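November, Conham. Reached the Plirno building at 16:00 for the open day. Volker Teuber ran the simulation desk and kept to his schedule. Task set: pick and place on a dining table, one arm, two-finger gripper, scene variants numbered up to 2381. I asked for the wrist view as well as the room view.

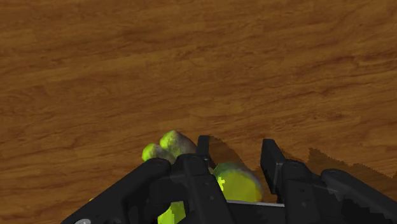
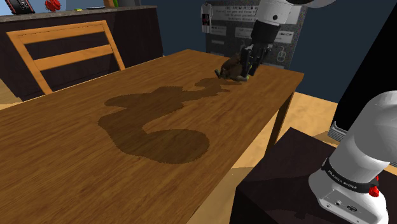
My interest was shadow rendering, the same problem we have at Punar. Teuber puts the shadow map at 1000 samples per side and considers that enough for policy training. I doubt it. The shadow borders on the wood in the wrist view are stair-stepped, and in the room view the big one across the middle of the table is a blob with a jagged tail. Any network fed on this will learn the jaggedness. He offered a soft filter at a cost of around 8 ms. Asked for both settings on the same seed. Nguyen to send me the config. Contact model not discussed.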